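Shop > Cube Sets > Questions and Answers

Cube sets: your questions

I get a lot of the same emails (which I love, keep them coming!) so I've put the answers on one page. If yours isn't covered, write to me and I'll probably end up adding it.

What do I get in a set?

A regular Wollari set is 22 soft foam cubes, half black and half white, in a drawstring bag. The big set has 54 and is split the same way. There's a folded sheet of sorting games in both. Bowls aren't included, and I'll get to bowls further down.

Why only black and white?

I used to do colors! I had a red and a yellow and a very sad green that never came out the same twice. Then I noticed that people who bought the mixed bags kept asking for plain ones, mostly for sorting games and memory games where you want two piles and no arguments about which one is orange. So I gave in. I don't miss the green.

My white cubes look a bit see-through. Is something wrong with them?

Nope, that's the foam. The white is softer-looking than the black and lets a little light in, so on a pale table it can seem to glow slightly or nearly disappear. If you have trouble seeing them, put down a dark placemat. The black ones show up on pretty much anything, and they also show every single piece of lint you own, so it evens out.

Can I write on them?

Yes. Ballpoint drags and tears the surface, so go for a fine felt-tip and let it dry before you stack anything. Small stickers work too, as long as you press down the corners. I'd label one face only. If you mark all six you lose the option of turning the cube over and playing without labels, and I promise you will want that option eventually.

Do the labels come off?

Stickers, usually, if you peel slowly. Ink, no. I've tried everything under my sink.

How do I clean them?

Warm water, a drop of dish soap, squeeze, rinse, squeeze again. Then leave them on a towel overnight and turn them in the morning. Please don't put them in the dryer. I did it once with a whole batch and they came out looking like popcorn.

Are they OK for little kids?

They're for ages 4 and up, with a grown-up at the table. Foam is easy to bite pieces out of, and a toddler will absolutely try. Same goes for dogs. If a cube gets torn, throw it out and email me – I keep spares of both colors and I'm happy to send a couple.

What's the difference between the Marsden and the Flunbridge sheet?

Those are the two game sheets. Marsden is the easy one: black in the bowl, white on the table, then swap. Flunbridge has turns and a timer and a rule about only using your left hand, and it gets pretty loud at my house. Regular sets come with Marsden and big sets come with both. You can also buy Flunbridge separately if you already have the cubes.

What kind of bowl should I use?

Something wide and shallow, heavy enough that it doesn't slide when you knock it. I like plain white ceramic, and I'm especially fond of the kind with a small pouring spout, mostly for looks, but also it gives you a front. You can say "start at the spout and go around" and everybody knows what you mean. Deep mixing bowls are a pain. The cubes drop to the bottom and you end up fishing around for the last one with your whole arm.

Black cubes and white cubes with a white spouted bowl:
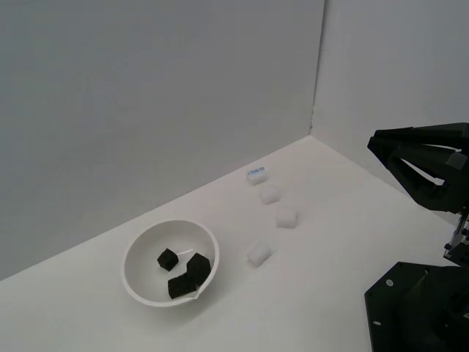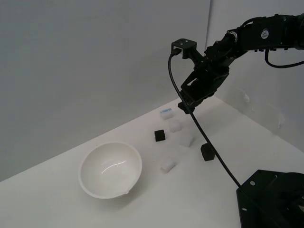 If you'd like to go fancier, two bowls are fun for the swap round, but try it with one first. A pie plate is fine in a pinch. I'd skip glass if you're playing with kids – the cubes are soft but elbows aren't.

Do the whites always start outside the bowl?

On the Marsden sheet, yes, spread out any old way. Don't line them up neatly, or it goes too fast. Scatter them so that a few are close and at least one is a real reach. For a harder round, start with everything mixed together and race to get them apart.

How long does shipping take?

I cut and bag everything myself in Grendondale, and orders placed before noon usually leave the same day. December is slower. I cut 1,512 cubes last December and I could hardly hold a fork afterward, so please order early if it's a present!

Can I get just one color?

Sure. Put a note in the comments box at checkout and tell me which. All-black bags cost the same as mixed ones.

Can I return a set?

Yes, within the month, if the bag hasn't been opened. If it has, write to me anyway and we'll work something out.

Contact Wollari, Grendondale | © Wollari, all rights reserved | Back to top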